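Dossiers en résille : comment les nettoyer sans les abîmer ?

Cistach
Messages : 600
Bonjour à toutes et à tous,
Je me permets d'ouvrir un sujet parce que je tourne en rond depuis un moment. Mon fauteuil de bureau a un dossier en résille noire, très confortable au demeurant, mais la poussière s'y incruste et l'aspirateur n'en vient plus à bout. Ma belle-sœur me conseille le nettoyeur vapeur, mon voisin pousse des hauts cris. Qui croire ?

Watero
Messages : 1057
Bonsoir Cistach, et bienvenue au club des dossiers gris qui étaient noirs ! Pas de vapeur, par pitié. J'ai gondolé un dossier comme ça en septembre, je m'en veux encore. Chez moi c'est brosse souple, eau tiède, une goutte de savon noir, et on laisse sécher une nuit fenêtre ouverte.

Rarnergate
Messages : 10
Je ne suis pas d'accord avec Watero (sans rancune, hein). La vapeur passe très bien si on reste loin et qu'on ne s'attarde pas. Par contre le savon noir, mal rincé, ça colle et ça reprend la poussière en 5 jours. J'ai donné !

Watero
Messages : 1057
Mal rincé, oui, forcément... Moi je passe deux fois à l'eau claire et je n'ai jamais eu ce souci. Mais je veux bien croire que ça dépend des résilles, la mienne est assez serrée.

Cistach
Messages : 600
Merci à vous deux, vous êtes adorables de prendre le temps. Et pour l'assise, vous faites pareil ? J'ai toujours peur de détremper la mousse.

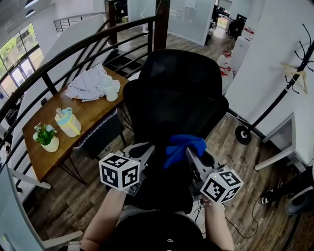
Theodorakopoulos
Posté le 12 juin 2020
Messages : 5

Bonjour Cistach, pour l'assise je reste au chiffon, un bleu tout bête, à peine humide et bien essoré. Je commence par le bord avant, là où les jambes frottent, puis je remonte vers le dossier sans appuyer. Pour la résille je rejoins Watero, brosse souple et patience. Pensez aussi aux accoudoirs, on les oublie toujours.

Rarnergate
Messages : 10
D'accord pour le chiffon, je garde ma vapeur pour le reste, têtu que je suis !

Cistach
Messages : 600
Bon, j'essaie le savon noir sur un petit coin derrière, et je reviens vous dire ça.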